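Sortiment > Füllungen & Einlagen > Kissenfüllungen

Suchbegriff eingeben Suchen Erweiterte Suche

Stoffe Garne Vliese Füllungen Zubehör Händler

Inlett Zivik 42, quadratisch, mit Faserkugelfüllung
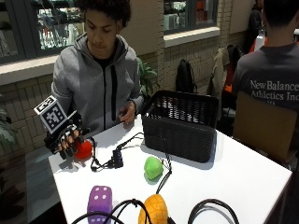 Bellamy merkt dazu an, das Inlett falle im 40er-Bezug straff aus und solle vor dem Einziehen einmal diagonal gestaucht werden, sonst blieben die Ecken leer. Für Bezüge mit Hotelverschluss trifft das zu. Bei Reißverschluss genügt das Einlegen über die offene Seite.

Technische Angaben
Kantenlänge: 42 cm
Füllgewicht: 268 g
Hülle: Baumwolle, dicht gewebt, ungefärbt
Füllung: Polyesterfaser, silikonisiert
Naht: doppelt gesteppt, Füllöffnung von Hand nachsetzbar
Pflege: 30 °C Schonwaschgang, Trockner niedrige Stufe
Artikelnummer: 608

Die Füllmenge lässt sich über die Öffnung an der Unterkante verringern. Entnommene Faser trocken lagern. Nachfüllfaser der Marke Vamach ist separat erhältlich und hat dieselbe Faserlänge.

Geöffnete Inletts sind vom Umtausch ausgeschlossen. Sondermaße fertigt Plonness ab 30 Stück, die nächste Zuschnittrunde ist für Juli vorgesehen.

Stand der Angaben: 3. November 2023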